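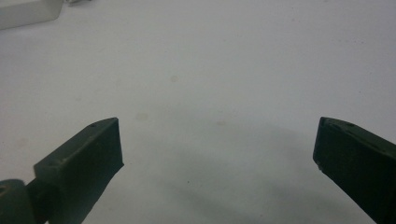
Consulate closing in Clonville: was the minister's trip worth it?

harborline
2 Dec 2018
So the foreign minister finally went to Tolon in November, spent two days there and came back with a joint statement. The consulate in Clonville still closes in spring. I thought keeping it open was the point of the trip. Did I miss something?

stampcollector44
You didn't miss anything. The statement runs 16 paragraphs and the consulate isn't in any of them. It covers fishing permits, student visas and the Tornenthorpe crossing.

oldatlas
The visit was never about the consulate. Tolon wanted the crossing settled first and said so back in the summer. If you go in asking for everything you come home with nothing. I'd call this a decent result.

harborline
Decent for who? I have to renew papers there every year. After spring it's a 158 mile drive each way.

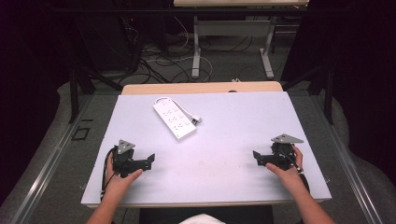
And the online system they keep pointing to doesn't take renewals for dual nationals, only first applications. I asked twice and got the same form letter both times.

ferry_road
Same here. The consulate handled 359 renewals last year according to the notice on the door. That's small, but these are people who mostly can't take two days off work.

oldatlas
I understand that, but 359 a year is hard to defend when the building costs what it does. A traveling clerk once a month would cover it.

stampcollector44
They promised a traveling clerk when the northern office shut. It lasted one visit.

ferry_road
Pasting the part of the Aaltonen Institute piece that deals with this, the rest is behind a login.

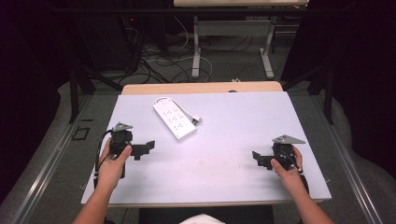 Reading time: 4 minutes

"The minister arrived in Tolon with little to offer. The permit deal had been agreed by officials weeks before – the visit gave it a signature. On consular services the two sides agreed to keep talking, with no date set."

oldatlas
"Keep talking" is still something. A year ago they weren't.

harborline
I'll give you that. Our petition is at nearly 500 names and goes to the ministry next week. Paper copies are at the Clonville library desk until Thursday.

stampcollector44
Signed. I don't expect much from it, but signed.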